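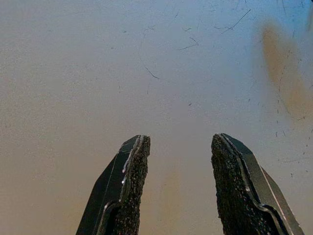
Photo: Senthil Devadiga

Notes for the library talk, June. Speak slowly. Water on the left. Start when the latecomers have found chairs.

Good evening, everybody, and thank you for coming out when you could be home with your shoes off. I'm going to talk for a while about how a novel set in the past gets made, or at least how mine got made, which was slowly and with a great deal of tea.

(Hold up the book.) The Salt Ledger takes place in a river town called Sullwood, and you won't find Sullwood on any map, though I have had two very kind letters from readers who tried. I made it up because I was scared of real towns. Real towns have real historians living in them, and they write letters too, and those are less kind!

Let me tell you about Undia. She keeps the accounts for a salt merchant named Rodrigues, and in my first draft she was in exactly one chapter. She came in, corrected his sums, and left. My sister read it and called me up late at night and said, "Where did she go?" I didn't have an answer, so I went back to the beginning and followed her out of the room, and that took me four years.

(Pause here. People usually laugh at the four years. If they don't, keep going.)

Now, research. I love it, and I have to be dragged away from it. At one point the manuscript ran to 900 pages, and a good part of that was about how to store salt in damp weather. My editor, bless her, wrote "must we?" in the margin so many times that I began to see it in my sleep. What stayed in was whatever Undia would notice on a busy morning. She wouldn't stop to admire a barrel. She'd want to know who was supposed to have moved it.

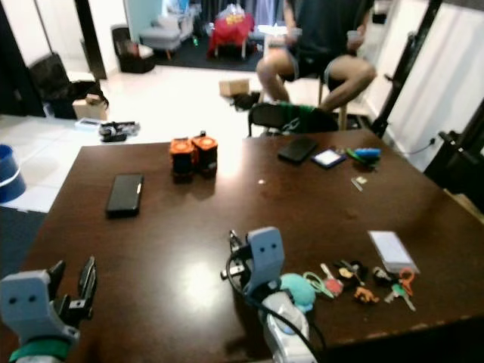
Small objects on a dark brown table.

Read the short passage, the one where the ferry from Zevell comes in late. Start at "The bell had gone twice" and stop before the argument, or we'll be here till midnight.

After the reading, say something about dialogue. I tried old-fashioned speech and everyone sounded like they had a cold. So I let them talk fairly plainly and took out any word that felt too new. "Okay" was easy to catch. "Deadline" got all the way to the proofs.

If there's time, mention the second book, but don't give away the title, and please, please don't tell them about the fire.

Questions. Someone will ask if Undia is based on my grandmother. She is, a little, mostly the way she licks her pencil. Thank Senthil for setting up the evening, and remind folks that I'll be at the signing table by the door until 9.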